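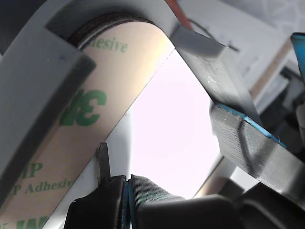 A roll of 3M adhesive tape, green lettering on the liner.

The Tape Drawer, Revisited
By Dilek Karakaya
May

Every shared workroom has a drawer that people open with one hand and hold shut with the other. Ours is the tape drawer, second from the top, and as of this month it closes by itself again.

Regular readers will remember that the drawer was last sorted when we moved into the Clamness building, and that the sorting lasted until lunch. Since then it has taken in whatever came off the benches: packing tape, masking tape, the cloth stuff Ildikó Lakatos uses for book spines, and a fair amount of tape that had given up on being any particular kind. Two rolls had fused into a sort of marriage. We respected that and threw them both out.

The adhesive transfer rolls were the real reason for the job. These are the ones with the printed liner, where you lay the sticky side down, rub it, and peel the paper away to leave the glue behind. They cost more than anything else in the drawer and were being treated the worst. One had been put away with its liner half off and had collected a beard of sawdust, dog hair and somebody's bus ticket. At 400 inches of adhesive to the roll, that is a lot of bus ticket.

So they now live in a lidded Plastum box on the shelf above the cutting mat, on their sides, with the loose end folded under. Please fold the loose end under. Ildikó will show you how if you ask, and also if you don't.

A word on liners, as the peelings have been turning up in places peelings should not be. The paper is slippery on purpose. It does not stick to the floor, but it does go very nicely under a shoe, and I can report that the corner of the Doolan bench is exactly as hard as it looks. Liner goes in the trash, not the paper recycling – our hauler won't take it, and they have written us a letter to say so, with underlining.

Ordinary tape stays in the drawer. Packing tape is on the left, masking tape on the right, and the spine cloth is in the middle in a Brokico tin with Ildikó's name on the lid. The tin is not a suggestion box. If you finish a roll, the cardboard core goes in the craft bin for the Saturday-morning crowd of small children, who have big plans for it, mostly involving glitter.

We kept three pairs of scissors out of the drawer and hung them on hooks. By the end of the first afternoon there was one pair on a hook. The other two are presumably enjoying themselves, and may come home at any hour without questions being asked.

Requests for new tape go on the sheet by the door. Write down the width and what you want it for. "More tape" has now been entered three times in the same handwriting and I am choosing to read it as poetry.

Next month, if the mood holds, the drawer underneath. I have opened it a little way. There is a smell of rubber cement and something in there rolls.

Recent items
The Good Ruler Is Still Missing
Spine Repair for Paperbacks You Love Too Much
Glue Pots: Whose Turn Is It?
A Short Note About the Sink
New Hours for the Cutting Table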